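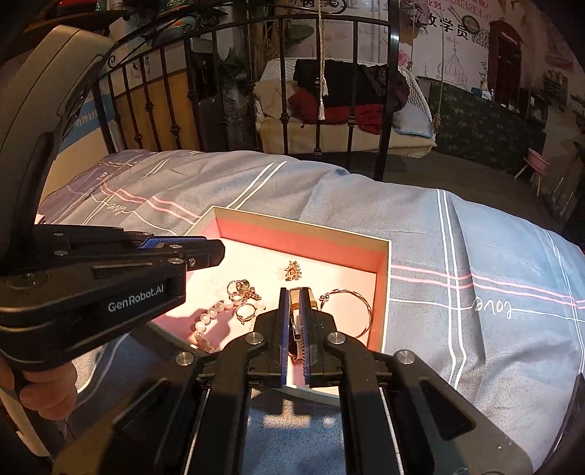
Drundeo is my catalog of small heritage objects from Vollville, the kind of thing families keep at home and museums never hear about. I started it after the old Coughlan mill was listed and I noticed that the paperwork covered every brick and none of the belongings of the people who worked there. So the records are for personal items: medals, prayer books, lace collars, sewing kits, and plenty of watches. A gold wristwatch with a rectangular case, kept in a jewelry box with a bright pink interior, would go under "worn items", and the box would get its own record with a link back to the watch. I went back and forth on that one for weeks!

What's in it

There are 542 records right now, in one file called objects.csv. Each row is one object. The columns are id, category, short_name, material, period, condition, story and linked_to. Story is free text, typed up from what the owner told me (I fixed spelling but left the grammar alone, so expect some wandering sentences). The longest ones run to 2,000 characters, and that's the limit I set in the form, so a few stop rather suddenly.

Categories

I use 7 of them: worn items, tools, kitchen, paper, textiles, religious, other. "Other" is bigger than I'd like. If you have a better idea for button tins and door keys, please open an issue.

Period and material

Period is a guess in most rows. I put a decade when the owner had a receipt, a letter or an engraving to go on, and otherwise just "early", "mid" or "late" plus the century. Material is what the owner said it was. I don't test metals, so "gold" means gold-colored unless the condition note mentions a hallmark.

What I left out

No owner names, no street addresses, no values. Please don't ask me for values.

Using it

The file opens fine in any spreadsheet program. If accents look broken, set the encoding to UTF-8 when you import. I also wrote a little script, Relitz, that checks linked_to for ids that don't exist. Run it before you send changes, it takes a second or two.

Known problems

The first 200 rows were typed from paper cards and the condition column is patchy. Textiles has some duplicates from November that I'm still merging.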